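Skamance Tabletop Tidying Notes

Version 2, last touched July 4, 2023

Hi, and thanks for grabbing this! Skamance is my little collection of short recordings of everyday tidying on a table: hangers, baskets, folded things, that sort of stuff. I started it in February because I kept wanting plain household handling to look at, and everything I found was either a full kitchen or a single mug on a plinth.

The hanger part is called Tarden. It's the biggest part and the one I get the most mail about, so most of this file is about it.

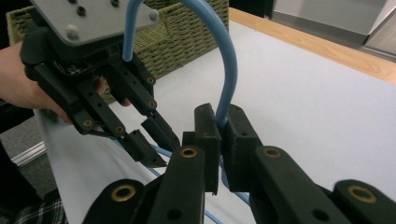
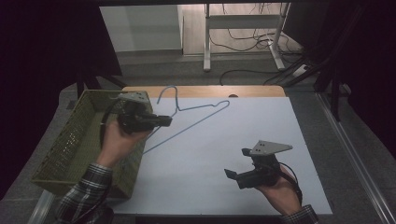 What's in the download

There are 800 recordings overall, and 112 of them are Tarden. Each one has its own folder with the video, a text file called notes.txt (my typing, sorry) and a one-line label. The labels are short and a bit blunt: "hanger to basket," "hanger turned over," "hanger, gave up." Please keep the gave-up ones in if you can. I know they're tempting to filter out, but a wire hanger is a slippery, springy thing and I'd like people to see how often it wins.

The other parts are Segers (folding dish towels) and Grulimley (putting small boxes back on a shelf). Segers is in decent shape. Grulimley is still half labeled and I wouldn't lean on it for anything yet.

About the hangers

I went with thin wire ones on purpose. The thick plastic kind is too easy, you can get hold of it pretty much anywhere. Thin wire lying flat gives you hardly anything to get under, and the hook wants to swing around the second you pick up a shoulder (ask me how I know!). Light blue also shows up nicely on a white board, and my first tries with white hangers were close to useless on screen.

In the notes I call the parts hook, neck, left shoulder, right shoulder and bottom wire. Left and right are from where the person is standing, even if the hanger is pointing some other way. I mixed that up in 4 of the early folders and fixed the labels, but the notes in those still have it backwards. If something reads strangely, go with the label.

About the basket

An olive mesh basket is where things go in the "to basket" recordings. A hanger doesn't have to end up neat in there. If it's in and it stays in after letting go, I count it, even with the hook poking out over the rim. If it's resting on the rim and nothing else, that's a miss. I went back and forth on this for ages and you may well disagree, so the rim cases have "rim" somewhere in their notes and you can search for them.

Things I'd do differently

More clutter, for one. Nearly everything in Tarden is very tidy to begin with, and a real closet floor has almost no lonely hangers on it, they come in a tangle. I'd also vary the starting angle more. And I'd write the notes the same evening instead of letting them pile up, you can really tell which ones I did in a batch.

Using it

Use it for whatever you like, classes included. Just say it's Skamance and which version you had. If you find a wrong label, send me the folder name and what you think it should say, and I'll put the fix in the next version.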